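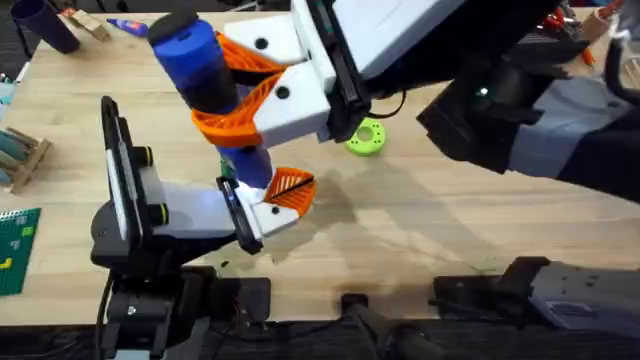
# Unit 6: How team handball came to Kestdale

Handout for the sport history option. Read it before the seminar and bring it with you. The club minutes are in the reading pack.

## 6.1 Background

Team handball was not played in Kestdale schools before the 1970s. Indoor games in the valley meant badminton, five-a-side football and, in the larger halls, basketball. The first handball sessions were held in the gymnasium at Hedau, where a court of nearly full length could be marked out if the benches were taken up. The goals were borrowed five-a-side frames, which are lower and wider than handball goals, and early scores should be read with this in mind.

The game was brought in by Teodor Căpraru, a PE teacher who had played at college level before moving to the area. He ran a lunchtime group for older pupils and an evening group for adults. The adult group became Hedau Handball Club. Its first minute book opens with a dispute over the hire charge for the hall, and money for the hall comes up at nearly every meeting after that.

## 6.2 From one club to a league

A second club formed at Feton and a third at Marikar. For two seasons they played friendlies only. The Kestdale League began with 4 clubs, the last being a second Hedau side entered under the name Hedau Town. Each club met the others three times, with the third match on a neutral court where one could be had.

Points to note from the league rules (reading pack, item 2):

- Two points for a win, one for a draw.
- Halves of 25 minutes, shortened from 30 so that two matches would fit into one hall booking.
- The home club supplied the ball and both goals.
- No adhesive on the hands or ball. Hall managers had asked for this, and the ban was never lifted.

The last rule matters more than it looks. Players who learn without resin tend to shoot with two-handed control for longer before release, and they make fewer one-handed catches. When Kestdale sides went to tournaments elsewhere they met opponents who used it freely. Oksana Savchuk, who kept goal for Feton, wrote in her club newsletter that the visitors' shots "came from places we had not thought to guard".

## 6.3 The women's game

Women trained with the men at Hedau from the start but had no competition of their own. Feton entered a women's side in an outside tournament in June of the league's fifth year and lost all 3 matches. The following season there was a women's division, played before the men's fixtures on the same evening.

Mirela Rangel coached the Feton side through this period. Her training notes survive in part. They show a 6–0 defence used almost throughout, with a switch to 5–1 only when the opposing centre back was much the strongest player. She gives a good deal of space to footwork and very little to set attacks — compare this with Căpraru's notes, which are nearly all set attacks.

## 6.4 Crowds

Attendance was recorded only for cup finals, and only from the year the final moved to the Marikar sports hall. Two figures are worth having:

| Final | Attendance |
|---|---|
| First at Marikar | 1,003 |
| Second at Marikar | 1,206 |

Both come from ticket stubs kept by Demyd Zinchenko, then the league secretary. Children under ten were let in free and are not included. The local paper gives higher numbers for both matches without naming a source. Use the stubs.

## 6.5 Decline and restart

Marikar withdrew when its hall closed for roof repairs, and Hedau Town folded back into the parent club. With two clubs left, the league was suspended. Handball carried on at Feton as a recreational evening.

The restart came through the schools. Kiros Kumsa, who had played for Feton as a junior, set up a mini-handball festival for primary pupils using a smaller court and a soft ball. Several of those pupils later joined the re-formed league.

## Seminar preparation

Write up to a page on one of the following:

1. How far did the available halls shape the way handball was played in Kestdale?
2. Compare the Rangel and Căpraru training notes as sources. What does each leave out?
3. Why might the newspaper figures for the cup finals differ from the ticket stubs?

Written work is due by May 11, 2018. Hand it in at the department office, with your seminar group on the first page.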